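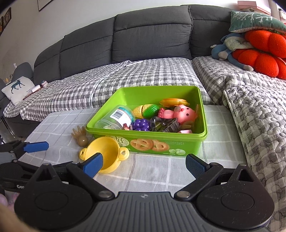 Tidy-up gripper build: progress report to the Rostley workshop fund

Prepared by Rebecca Greco for Debora Parisi, covering the period to the end of May

1. Where we are

The grant pays for parts and bench time to build a pair of hand-held grippers and, later, an arm that can pick toys off a low table and put them in a bin. The hand-held pair is finished and in use. The arm has not been started, apart from a base plate that Oldřich Sýkora cut from leftover stock.

Both grippers are used by hand in Yurani Cuervo's living room, on the low surface in front of the sofa. We use a green plastic bin and a mixed lot of toys: play food such as a corn cob and a bunch of grapes, a yellow pot with two loop handles, a few rubbery animals and odds and ends. We picked them for their range of surfaces. The grapes are shiny and lumpy, the pot handles are small, and the rubber pieces give when squeezed.

2. Work done this period

Finger pads. The first set was too hard and let go of anything glossy. We now have blue pads on both grippers, and the spare set is in the drawer marked Villa at the workshop. Oldřich changed the mounting so a pad can be swapped without taking the pivot pins out.

Linkage. The left gripper had play in the outer joints. New pins fixed most of it. There is still a slight click when the fingers close fully, and we plan to leave it alone until the arm work begins.

Recording sessions. Yurani and Paraskevi Mavromatis have recorded 67 usable runs against a target of 100. A run is one complete clearing of the table into the bin. Another 30 were thrown out, mostly early ones where the two grippers drifted out of sync. That fault was a loose connector and has not come back.

3. Problems

The cloth on the table moves. When a finger drags along it, the wrinkles build up and small toys shift with them. We tried clips, which got in the way of the bin. Paraskevi wants to keep the cloth as it is, on the grounds that a real table will not be taped down either. I agree with her for now.

The pot is the hardest item. Gripping it by the wall works better than going for a handle, but it rolls if it is lying on its side. Jars and other smooth, rounded containers give similar trouble.

The order for motors from Vosura is late. They have given us a new delivery window and we have not been charged. If it slips again we will buy from Dernness, who have the same size in stock at a higher price.

4. Money

We have spent 50 percent of the parts budget. Nearly all of it went on pins, pad material and the two gripper bodies. The motors are the largest item still to come. Bench time is under budget — most of the recent work was done at home and cost the fund nothing.

5. Next period

Finish the remaining runs.
Move some runs to the workshop bench, with a different bin and a bare surface.
Fit the motors when they arrive and test one joint at a time.
Write up the pad change so other members can copy it.

6. Decision needed

Please confirm whether we may switch to Dernness without coming back to you first, and up to what extra cost. Oldřich has both quotes and can bring them to the next open evening.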